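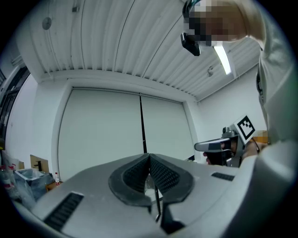 Gray housing, dark textured pads.

Corinne Gallagher fell for the Loditz stool the moment she sat on it, and I can see why! The seat is a single sheet of beech ply, steamed and folded over a steel hoop – no screws, no glue line, just tension holding the two together. Lindqvist first made it for a ferry lounge in Urklow, where 90 of them lined the windows.
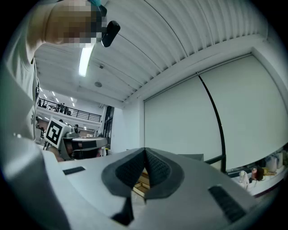

The ferry version was lower and had a cork foot, and I love that the new one keeps it. Otis Esposito redrew the hoop for home use, adding 2 inches of height and a gentle dip at the front. It goes on sale in April in 13 colors.
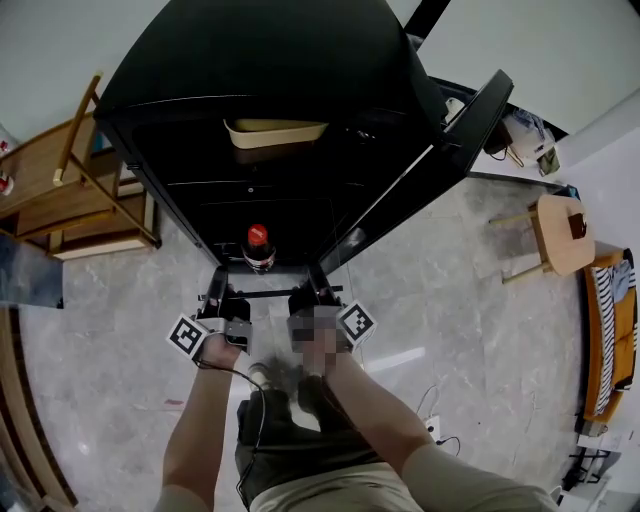

The Drondmont Bench

Same hoop, stretched wide, with a woven seat that gives a little as you settle in.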